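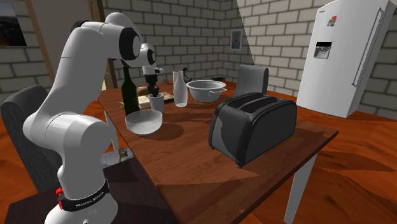

Un cuenco y un vaso gris claro en la mesa.

Última actualización: 14/8/21

NOTA DE PRENSA

Jalidach abre su segunda casa de caldos en el antiguo almacén Llewellyn

Me llamo Elis Ifans, llevo la cocina de Jalidach y esta vez la nota de prensa me ha tocado escribirla a mí, así que perdonad si se me va la mano con los paréntesis. La noticia es que abrimos otro local. Lo digo y todavía me entra la risa floja. Después de meses de papeles, de pintura y de discutir por la altura de la barra, este mes de agosto levantamos la persiana en el almacén Llewellyn, el de la puerta verde que hay detrás del mercado, el que muchos recordaréis como tienda de semillas.

Para quien no nos conozca: hacemos caldos y sopas, y casi nada más. Caldo de gallina, caldo de pescado, una crema de calabaza que en verano servimos fría y una sopa de ajo que mi abuela habría encontrado demasiado fina (ella le ponía el doble de pan y se quedaba tan ancha). El primer local tiene una cocina diminuta y una cola que los domingos de lluvia llega hasta la farmacia. El año pasado apuntamos en una libreta todos los litros que salían de las ollas y en una sola temporada fueron 1.324. Con aquellos fogones era imposible crecer más, os lo aseguro.

En Llewellyn hay sitio por fin. La cocina queda a la vista, tenemos una olla de 300 litros que entró por la puerta trasera de milagro y una sala larga con mesas para compartir. Me hace muchísima ilusión lo de las mesas. En el otro local la gente come de pie, con el codo pegado al del vecino, y aun así se ponen a hablar de la receta de su madre; imaginaos ahora, sentados y con tiempo.

La reforma la ha hecho Derkex, un estudio pequeño que nos aguantó todos los cambios de opinión. Querían quitar las vigas viejas y les rogué que no. Al final se quedaron, lijadas y con una mano de aceite, y debajo hemos colgado las lámparas que ya estaban en el almacén. El suelo sí es nuevo: el antiguo tenía una pendiente muy graciosa para las semillas y nada graciosa para quien lleva una bandeja con sopa hirviendo.

La carta arranca con seis caldos fijos y uno que cambia según lo que traiga la huerta. Ahora mismo tocan tomates, pepinos y unos melones estupendos, así que el primero será un gazpacho de melón con hierbabuena que llevo probando desde junio. En casa ya no quieren ni olerlo, pobres. También recuperamos el caldo de verduras asadas, que quitamos hace un par de inviernos y por el que todavía me paran por la calle. Los precios son los mismos que en el primer local, y el pan sigue entrando en el precio.

Otra novedad es Bemodby, nuestro servicio de caldo para llevar en tarro retornable. Os lleváis el tarro, lo devolvéis enjuagado y os descontamos el depósito en la siguiente compra. Empezamos a probarlo en primavera con 104 familias del barrio y nos han ayudado una barbaridad: gracias a ellas cambiamos las tapas (las primeras se atascaban) y pusimos la fecha de consumo en letra grande. El caldo de pescado, de momento, se queda fuera del invento, que viaja regular con este calor.

Los días de apertura habrá degustación desde las doce hasta que se vacíe la olla, sin reserva. Por la tarde haré una demostración de caldo base para quien quiera hacerlo en casa: cómo tostar los huesos, cuándo echar la cebolla y por qué no hay que dejar que hierva a lo loco. Traed preguntas, y si tenéis una receta familiar apuntada en un papel manchado de grasa, traedla también, que esas son las buenas y yo las copio con mucho gusto.

El local abre de martes a domingo, de doce a cinco, y en septiembre empezaremos con las cenas. La entrada no tiene escalones y caben carritos sin problema. Los perros pueden estar en el patio, donde les pondremos agua y seguramente más atención de la cuenta. El primer Jalidach continúa abierto con su horario de siempre y con el mismo equipo, más dos personas nuevas que ya saben colar un consomé mejor que yo.

Los medios que quieran venir a ver la cocina antes del servicio pueden pasar por el almacén Llewellyn cualquier mañana de apertura a partir de las diez y preguntar por mí. A esa hora suelo estar desespumando, pero se puede hablar perfectamente mientras tanto, y siempre hay algo que probar.

Contacto de prensa: Elis Ifans, cocina de Jalidach.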